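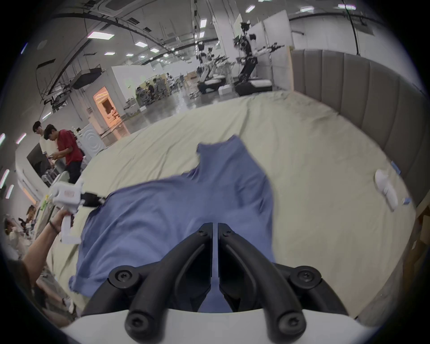
Folding news from Pluststead

Those of you who came to the open afternoon in November will remember that the laundry work was at an awkward stage, with a great deal of recording going on and not very much to show for it. We promised to report back when there was something worth reporting, and now there is, so put the kettle on, because it is a longish story and I have never been good at keeping these short.

The Skekside project began with a simple enough wish, to get a two-armed robot to pick up a crumpled top, find its corners and spread it out ready for folding. Folding itself is the easier half. Once a T-shirt is lying flat with the hem where you expect it, quite an ordinary programme can manage the rest. It is the heap that causes the grief. A heap never looks the same way twice, the sleeve you want is usually underneath, and a tug in the wrong place makes matters worse.

Our first recordings were made by steering the robot's arms from a distance, and they were slow going. People who can shake out a shirt at home in a couple of seconds became terribly cautious, and the robot learned their caution along with everything else. So last spring Gerasimos Christodoulou and the rest of the handling group put the steering rig to one side and went over to hand-held grippers, one for each hand, each with its own camera. You work the fingers yourself and you feel the cloth pull, and your arms go where arms naturally go. The robot comes into it only later, when it is trained on what the cameras saw and how the grippers moved.

Since then the group has made 1,018 recordings, of which 744 were good enough to keep. I asked what was wrong with the others and was given a very patient answer. In many of them a gripper had drifted out of its own tracking for a moment, and in others the person had put it down to scratch their nose, or had let the cloth slide off on to the floor. Everything kept has been watched through by a second person, who marks the moment each corner is taken hold of and the moment it is let go. It is dull work and I would like to thank everyone who took a turn at it, particularly those who did theirs late on a Tuesday with the heating off. 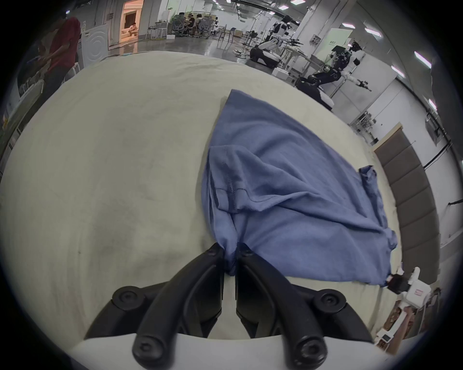
A gathered fold in one gripper and the far corner of the same blue garment in the other.

Those marks turned out to matter more than anyone had expected. The usual way of training is to hand over the whole recording from beginning to end and let the model copy the motion, and we did that first. What came out was a robot that moved very nicely and closed its fingers on thin air. It had learned the sweep of the arms well and the pinch hardly at all, the pinch being such a small part of each recording.

The new method, which everyone here calls Dimitriou after the café where it was first drawn on a napkin (I have seen the napkin, it is still pinned up), treats the two moments separately. One part of the model does nothing but choose where to take hold and which hand should do it. The other part carries on from there, and it is told to wait if the second hand has not got its grip. That waiting is the bit I like best. People do it without thinking - one hand holds still while the other goes hunting for the hem - and the old model had no notion of it whatsoever.

For the test, the group used 20 garments that had not appeared in any of the recordings, all supplied by Gultex, who have been very generous with seconds and odd sizes. The robot was given 101 attempts, with each garment dropped in a heap beforehand. In well over half of them it had the cloth spread with both lower corners in view before the time ran out. The old model, given the same heaps as near as we could manage, got there in fewer than a quarter. Soft jersey went best. Anything with a collar is still a misery, and long sleeves get crossed over and stay crossed. Dark cloth is troublesome too, as the creases hardly show up for the cameras.

There is one result we can't explain yet. The robot does noticeably better when it starts with its left hand, even though the recordings are fairly evenly split between the two. Gerasimos suspects the lighting and has been moving lamps about. Others suspect a slightly loose finger joint on the right. If you have met anything similar in your own work, he would be very glad of a note.

Next we shall be starting on towels and pillowcases, which sound as though they ought to be easy and have so far been nothing of the sort, having four corners all alike. The written account of the method is being tidied up now and will go on the project page with the marked recordings, so that other groups can try it on their own machines. And if you live near Pluststead and have a spare hour and a steady pair of hands, we still need more people to record with. A fresh pair of hands always does something with a shirt that the rest of us hadn't thought of. Ring the front desk and ask for the Skekside room, any time after ten.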